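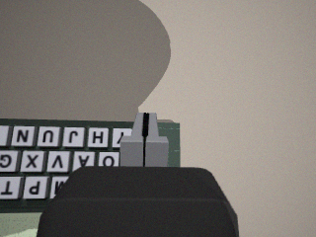 A **keyboard layout** is the arrangement of characters and functions assigned to the keys of a typewriter, computer or other text-entry device. The term covers three separate matters: the physical position and shape of the keys, the legends printed on them, and the mapping by which the operating software turns a key press into a character. The three are often treated as one, but they can differ on the same machine. A keyboard sold with French legends will produce English-layout text if the software mapping is set to US English.

## Physical arrangement

Most keyboards for Latin scripts place the letters in three rows, with a row of digits behind them. Each row is shifted sideways relative to the next. The shift, known as stagger, comes from the mechanical typewriter, where every key sat on its own lever and the levers had to pass between one another. Electronic keyboards have no such levers, and the stagger survives by custom. Layouts in which the keys line up in straight columns are called ortholinear. Those in which the columns are shifted to follow the length of the fingers are called column-staggered.

Three physical standards are in wide use:

- **ANSI**, common in the United States, with a wide, flat Enter key and a long left Shift key.
- **ISO**, common in Europe, with a tall Enter key and one additional key beside a shortened left Shift.
- **JIS**, used in Japan, with a short space bar and extra keys for switching input modes.

## Letter layouts

### QWERTY

QWERTY takes its name from the first six letters of the upper letter row. It was developed in the 1870s for the Sholes and Glidden typewriter and spread with the commercial success of the Remington machines. The common account holds that letters were separated to keep the type bars from jamming. Other writers trace parts of the arrangement to the needs of telegraph operators, and the question is not settled.

### QWERTZ and AZERTY

QWERTZ exchanges Y and Z and is standard in Germany, Austria and much of Central Europe. AZERTY is used in France and Belgium. It exchanges A with Q and Z with W, moves M to the right of L, and in its traditional form requires Shift to type digits. A revised French standard was published in 2019 to make accented capitals easier to reach.

### Dvorak and Colemak

The Dvorak layout, patented in 1936, puts the vowels under the left hand on the home row and the most frequent consonants under the right. Colemak, released in 2006, changes fewer keys from QWERTY and keeps Z, X, C and V in place, so that common shortcuts are unaffected. Claims of higher typing speed for either layout are disputed – most comparisons are small, and practice is hard to control for.

### Alphabetical layouts

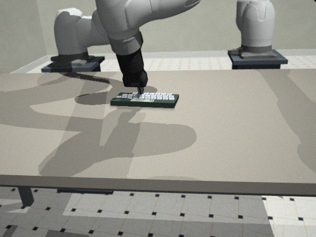

Alphabetical order has been used on toys, label makers, ticket machines and some pocket organizers. The reasoning is that a person who does not type can find a letter by knowing the alphabet. Studies of novice users have generally found little or no benefit, in part because the alphabet is broken across several rows and the user must still search for the point where each row begins.

## Modifier levels

A key may carry more than one character. The unshifted and shifted characters form the first two levels. On many European keyboards the right Alt key, labeled AltGr, gives access to a third, and holding it together with Shift gives a fourth. Dead keys are a related method: pressing one produces no character by itself but adds an accent to the letter typed next.

## Remapping

Current operating systems allow the mapping to be changed in software. Some keyboards also store the mapping in their own firmware, in which case it follows the device from one computer to another. Printed legends are not affected by either method, and users of remapped boards may replace the keycaps or fit blank ones.

## See also

- Chorded keyboard
- Numeric keypad
- Touch typing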